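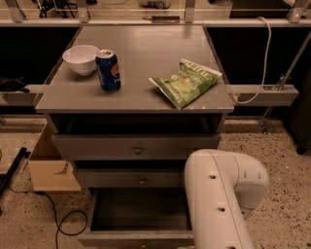

Why does soda fizz when you open it?

Soda fizzes because a gas called carbon dioxide was squeezed into the liquid at the factory, and opening the can lets that gas escape. The gas gathers into bubbles, the bubbles race to the top, and pop! They burst right under your nose.

What is carbon dioxide?

It's a gas with no color, and you are making some this very second. Every time you breathe out, a little carbon dioxide leaves your lungs. There is some in the air all the time, and plants use it to make their food. Scientists write it as CO2, which means one bit of carbon (the C) holding on to two bits of oxygen (the O and the 2).

How does the gas get into the drink?

Pressure! Pressure is a push. If you press your hand flat against a door, you are putting pressure on the door. At a bottling plant, machines chill the drink until it is very cold and then push carbon dioxide into it, hard. Cold liquid can hold a lot more gas than warm liquid can, so the chilling really helps.

When a gas mixes into a liquid so well that it seems to vanish, we say it has dissolved. Sugar does the same thing when you stir it into warm tea. You can't see it anymore, but take a sip and you know it's in there.

Then the can is sealed up tight. The gas can't get out, so it stays dissolved and waits.

What happens when the tab goes up?

Psssht! You know that sound. It's gas rushing out of the little space at the top of the can. Now the pressure inside drops, and the drink is suddenly holding more gas than it can keep. Out it comes, one bubble after another.

Bubbles like to have a place to start. Pour some soda into a clear glass and watch closely. You may see a thin string of bubbles rising from a single spot, over and over. There is probably a tiny scratch there, or a speck of dust much too small for you to see. Scientists call it a nucleation site (say it: noo-klee-AY-shun). It's a long name for a bubble's starting line!

Why does a shaken can spray everywhere?

Shaking mixes lots of tiny gas bubbles all through the drink. Each one is a starting line, ready to go. Open the can and they all grow at the same time, shoving the soda up and out through the hole. If your can has been bouncing around in a backpack, let it sit quietly for a while before you open it. The small bubbles will float back to the top or dissolve again.

Does fizz happen in nature?

It does, and people knew about fizzy water long before there were soda cans! In some places, water deep underground meets carbon dioxide coming from hot rock. The water soaks up the gas, and when it reaches the surface it bubbles all by itself. People used to travel a long way to drink from springs like these, and some still do.

Why is it prickly on your tongue?

Some of the carbon dioxide joins with water to make a weak acid called carbonic acid. Your tongue notices it right away, and that's the prickle you feel. It gives the drink a slightly sour taste too, even plain sparkling water with nothing else in it. Flat soda often tastes extra sweet, and now you know what's missing.

Try it: the dancing raisins

You will need a clear glass, some fresh sparkling water or clear soda, and five or six raisins.

Fill the glass nearly to the top. Drop in the raisins and wait. They sink at first, but keep watching! Raisins are wrinkly, and all those wrinkles make wonderful starting lines. Bubbles stick to them like little life jackets and lift them up. At the surface the bubbles pop, and down the raisins go again.

Now try some changes. What does a smooth grape do? What about a grain of rice, or a piece of dry macaroni? Does warm soda keep the dance going as long as cold soda? Write down your guess first and then test it. Please don't eat the raisins afterward (they get pretty soggy anyway).

Words to know

Carbonated: having carbon dioxide dissolved in it.
Dissolve: to mix into a liquid so completely that you can't see it.
Pressure: how hard something is pushing on something else.
Nucleation site: a tiny spot where bubbles begin to form.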